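Motor repair evenings to start in Cledham in the new year

1 December 2019

People in Cledham with a dead pedestal fan, pool pump or e-bike will be able to learn how to pull the motor apart and check it themselves, under a program of evening classes announced by the Zalness tool library.

The classes will run in the back workroom of the old Brinkmann hardware building, where the tool library has been based since August. Bookings are open now and there are 60 places across the first round.

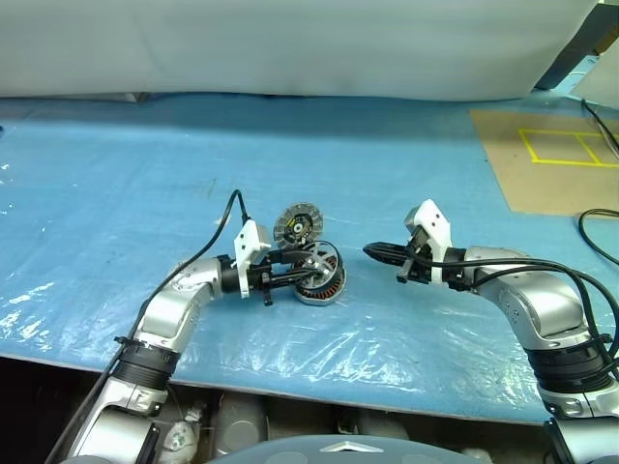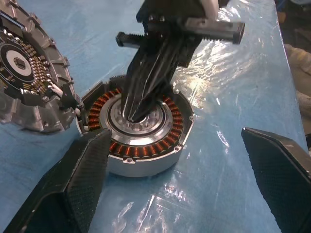
Motor parts on the plastic-covered bench, with the copper windings showing.

The course was put together by Milagros Llanos, an electrical fitter who spent most of her working life in a rewinding shop and now looks after the bench equipment at Zalness. She said the idea came from the number of motors handed in with other scrap at the transfer station.

"A lot of them have a worn bearing or a broken wire and that's the whole fault," Ms Llanos said. "The windings are fine. The copper is fine. It goes in the skip with everything else."

The tool library kept a tally of what came through the door between August and the end of last month. It recorded 354 items with a motor in them, from hair dryers to a cement mixer. Of those, 228 went home working. The rest were stripped for parts or sent on for metal recycling.

Brushless motors will take up the largest part of the course. They are found in e-bikes, newer ceiling fans, cordless garden tools and some washing machines. In place of the carbon brushes used in older motors, they have an electronic controller that switches current through fixed coils of copper wire. In many of them the coils are arranged in a ring on the part called the stator, and magnets on the rotor are pulled around by the changing field.

Ms Llanos said people who had repaired older motors were sometimes put off when they opened a brushless one and found a circuit board. The board often carries sensors that tell the controller where the rotor is, and it can usually be left alone if the fault is mechanical.

"You learn to look before you pull," she said. "There are wires going from the cover to the rest of it, and if you yank the cover off and walk away with it you've made yourself a second job."

The first session covers opening a motor, keeping the screws in order and recognizing the main parts. The second deals with bearings, including how to use a puller without marking the hub or bending a cover. The third is given over to testing windings with a multimeter, and in the last session everyone puts their motor back together and runs it on the bench supply.

Rotor magnets get a section of their own. The stronger ones can snap a rotor back against the stator with enough force to pinch a finger or chip the magnet, and they will pick up any steel filings left lying on the bench. Students will be asked to leave watches and bank cards in the lockers by the door.

Coils are the other thing that needs care. The wire is coated with a thin layer of enamel that keeps one turn from shorting against the next, and a slip with a screwdriver can go straight through it. A small nick may not be noticed until the motor is back in use and begins to run hot. Ms Llanos teaches people to set a stator down on something soft and to keep metal tools on the other side of the bench until they are wanted.

The classes will not cover rewinding. Ms Llanos said it was slow work that took months to learn properly, and a motor with burnt coils was in most cases better replaced. Anyone who wants to see it done can ask her for a demonstration after the last session.

Mains wiring is also off the program. Students may bring in an appliance that plugs into the wall, but it must be unplugged before it comes through the door and it will be tested by a licensed electrician before it goes home. Microwave ovens and anything with a gas connection will not be accepted.

Fees have been set at $30 for the four sessions. That includes use of hand tools, safety glasses, grease and cleaning supplies. Bearings are charged at cost, and the tool library keeps the common sizes in stock. People who hold a concession card can attend without paying and are asked to mention it when they book.

A supply of practice motors has been donated by Drulau, the e-bike hire business on the waterfront, which replaced part of its fleet over the winter. They will be available to anyone who does not have a motor of their own to work on. The tool library would also like to hear from people with old ceiling fans, particularly matching pairs, as one can be left assembled for comparison while the other is taken down to its parts.

No experience is needed. The minimum age is 14, and anyone under 16 must come with an adult, who will need a place of their own. Closed shoes are required in the workroom and long hair must be tied back. Gloves are supplied for handling parts but have to come off before any motor is switched on.

The room is on the ground floor and can be reached without steps from the rear car park. Two of the benches can be lowered for people who prefer to work seated. Street parking at the front of the building is limited to one hour until the early evening.

The tool library will be closed for two weeks over the holidays and loans due in that time will be extended without charge. Bookings for the motor classes can be made at the front counter or by phone during opening hours. A second round will be offered if the first one fills, and names are already being taken for a waiting list.

Items for repair can still be dropped off in the usual way. They should be labelled with the owner's name, a phone number and a short note on what the machine was doing when it stopped.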